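Clastex Table Practice Kit TP-23
Practice set and rule booklet for collaborative arms in training rooms

The TP-23 kit is made for schools and small workshops where people learn to run a robot arm near household objects. It comes with a printed booklet, edited by Kyriakidis, which gives the house rules for one arm on one table. The rules are written in plain words and they go together with your own risk assessment. They do not replace it.

What the booklet asks before the first run:

Mark the reach of the arm on the floor and keep 40 cm free outside the mark.
Put the stop button where the operator can press it without leaning over the table.
Check the edge of every knife by hand before it is given to the arm. Only blunt table knives are allowed.
Lay the cloth and the mat flat – a fold can catch the fingers of the gripper.
Set the low speed limit and write it in the log sheet.

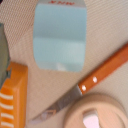 Wooden-handled knife on the work surface, seen at close range.

The blade rule was changed in June, after several customers asked if a kitchen knife is permitted when the arm does not touch it. The answer in the new edition is clear: every object inside the marked reach counts, also the ones which are not part of the task. The same is valid for cables. A cable on the table must have its path drawn in the layout plan, and the plan must be signed again when the path is changed.

For place-setting tasks, begin with the plate and teach the approach from above. Cutlery comes later, when the operator has completed 12 runs without a stop.

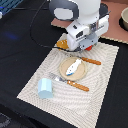

Can the kit be used with an arm we already have?
Any arm with a working speed limit and a stop function is suitable, and the log sheets have an empty field for the model name.

Contents: rule booklet, 10 layout plans, 23 log sheets, floor tape, wall card with the stop procedure.
Booklet languages: English, with American spelling.
Storage: dry, away from direct sun.
Supplied by Cidirov, warehouse Hirkanness. Page updated October 15, 2025.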